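## Software notes: hand pose tracking in Seixas

The May update to Seixas, our tracking and replay package, is now on the Stetalley server. Most of the work went into the part that turns a wide-angle wrist view and a marker pose into one hand path. If you only use the playback tools, you can skip to the last paragraph.
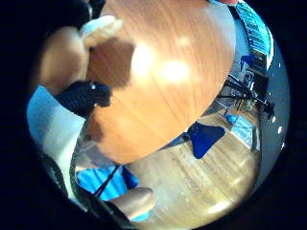 *Clanness*

The wrist view bends straight lines badly near the rim, and the old calibration treated the outer part of the lens much the same as the centre. Table edges came out wavy and the visual odometry drifted whenever the hand turned over. Seixas now fits a proper fisheye model and ignores features in the outermost ring. It also masks the wearer's hand and sleeve before matching, as those were being picked up as fixed landmarks.

We reran the 1,276 clips in the Millon set with the new model. Tracking was lost in 36 of them, mostly where a glossy tabletop filled the view and the glare spots moved with the camera. I've left those clips out of the planner's training list for now.
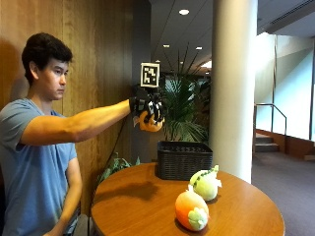 The marker pose comes in as a second source. When the square marker faces the fixed camera, the filter trusts it over the odometry. When it turns side-on, the weight drops off over 7 frames instead of switching in one go, so the path no longer jumps. Grasp labels are still set by hand. Soft toys squash under the fingers and the contact detector isn't reliable on them yet.

Config files from the last release need three new fields under the lens section. The converter fills them in with defaults, but check the mask colour if your glove isn't black. Playback is unchanged apart from a fix to the time slider.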